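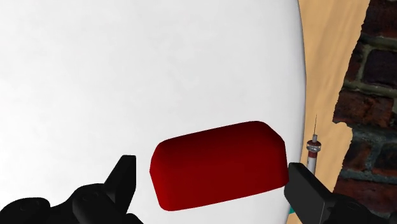 From: Efe Osagie
To: uvent-users
Subject: Re: [uvent-users] Wrist view policies and distractor objects

> We have been trying to repeat the result in the April note, where the
> policy trained only on the wrist view was less bothered by clutter than
> the one trained on the fixed view. We get the opposite. Our wrist view
> policy does well on the bare plate and then falls apart as soon as we
> put anything else near it.
>
> Three questions. How many episodes did you train on? Did you vary the
> background during training or only at test time? And did you count a
> grasp as good when the fingers closed on the block, or only when it had
> been lifted?
>
> We are using the stock Cozma scenes and the same block sizes as you.

Thanks for trying it. I think I can explain most of the difference, and one part of it is my fault for leaving a line out of the note.

Episodes first. The full set is 3000 simulated episodes, but the policy in the April note was trained on 1000 of them. The other 2000 came later, when we were looking at whether more data helped. It did help the fixed view policy quite a bit. It made very little difference to the wrist view one, so I would not go and generate more before checking the rest of this message.

Background was varied in training. This is the line I left out. Each episode draws a wall texture, a table texture and up to four small props from the Cozma prop list, and the props are placed on the table outside the plate. The render at the top is from one of those episodes: red block on the white plate between the fingers, syringe standing on the table to the right, brick wall behind. The syringe is the prop that caused us the most bother. It is upright and thin, and early versions of the policy would drift towards it during the last part of the approach. The block fills much more of the view than the syringe does by then, so I had expected it to win easily. It did not until the props were in the training data.

If you trained with the stock scenes and did not turn on the prop sampler, then your policy has never seen anything on the table and I would expect what you describe. The sampler is off by default in the Cozma release. You want props_on_table set to true, and you also need to set the texture pool, which otherwise stays at a single plain wall.

Grasp scoring. A grasp counts only if the block is clear of the plate and still between the fingers at the end of the episode. Closing on the block does not count. We did log closures separately and the gap between the two was larger than I would like, mainly with the block at an angle to the fingers, where one fingertip reaches the end of the block early and pushes it round. The rounded edges on the block make this worse. If you score on closure your numbers will look better than ours for both views, so that would not account for the drop you see, but please use the lift rule if you are going to put the two sets side by side.

On the test itself, we ran 665 held-out episodes. It was meant to be 700, but the remaining ones had a prop spawned partly inside the table and I threw them out before looking at the results. The list of dropped seeds is in the Tadau repository next to the evaluation script. Please drop the same ones, or tell me if you think any should go back in.

Two smaller things that may matter.

The plate is very pale and has no texture at all. In the wrist view it can take up most of the picture near the end of the approach, and the policy then has little to go on apart from the block and whatever is past the rim. We tried giving the plate a faint speckle and the sideways error went down. I have not put that in the note because we only did one training run of it, and I do not trust one run. Vundisach, which is the older controller some of you still use, did not care either way.

The second is image cropping. The loader crops the wrist image before resizing. In the first Uvent version the crop was taken from the centre, which cuts away some of both fingers. In the current version it keeps the bottom edge. With the fingertips missing the policy gets noticeably worse at lining up, and I suspect it is using the gap between them as a guide. I have not tested that properly. If your copy is old, check this before anything else, as it is one line to change.

What I would suggest, in order:

1. Check the crop.
2. Turn on the prop sampler and the texture pool, and retrain on 1000 episodes.
3. Run 100 test episodes with no props and the same 100 with props, using the lift rule.

That should be enough to show whether we agree, without running the full test. In our hands the wrist view policy loses a little when the props go in and the fixed view policy loses a good deal more. If yours still goes the other way after step 3, send me the config and a handful of the failed episodes and I will run them here.

I should also say that none of this has been tried on a real arm by us. The claim in the note is about simulated scenes only, and I will make that plainer in the next version, along with the missing line about training backgrounds.

If anybody else on the list has run the same comparison with the sampler off, I would like to see the results, even if they are rough. It would make a useful extra row in the table and save me a week of machine time.

Efe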